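Somville felt pads for chair legs, round, set of 8

Article group: floor protection
Maker: Mesier
Delivery: within 3 working days

The Somville pads are made of pressed wool felt and are fixed under the leg with a small screw. We sell them since two years and they replace the older Turunen model, which had only glue. A glued pad moves to the side when a heavy person pulls the chair, and then the wood touches the floor again. With the screw this problem is much smaller.

They are suitable for parquet, tiles and linoleum. For carpet we do not recommend them. Please make a small hole first, 2 mm wide, so that the leg does not split. The screws are in the bag, the drill is not. 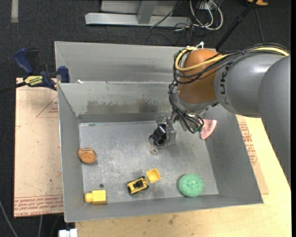 Armelle Fleury wrote to us on a Tuesday that the pads are good on her oak chairs, but on the tiles of the kitchen they collect hair and crumbs, and she must clean them each month with an old toothbrush. She also asked if the felt can be bought without the screw part. For the moment it cannot, but we have passed the question to Mesier.

Legs that stand at an angle need the tilting version, Somville T. It costs a little more and is sold in the same quantity. For metal tube chairs please look at the Ustex caps, which go over the end of the tube.

Colours: grey, brown, natural white. The natural white becomes darker with use.

Opened bags can be returned if all 8 pads and the screws are inside.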